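4.2 Blur-aware filtering of hand-held demonstrations

The Greletti pipeline estimates tool pose from a wrist-mounted fisheye stream and an inertial sensor. Fast wrist rotation is the main cause of lost tracking, and bed-making sequences suffer most – the covering fills most of the view, so few rigid landmarks remain. We therefore score each image before it reaches the pose solver. The score compares gradient energy along and across the expected streak direction, which is predicted from the gyroscope. The region covered by the fingers is masked out, as it moves with the camera and stays sharp at any speed.

Images below threshold are skipped and the pose is carried forward on inertial data for at most 600 ms. Longer gaps split the demonstration in two. The threshold was set by Cuevas and Coughlan on 1250 hand-labeled images and then held fixed.

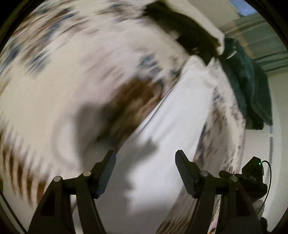

Figure 2. Rotational blur over a patterned bed covering; both finger pads remain in view.

Why not deblur the images before solving for pose? Deblurring shifts edges by amounts the solver cannot model, and the inertial estimate is more reliable over gaps this short.

Gripper opening is estimated separately and is kept for skipped images.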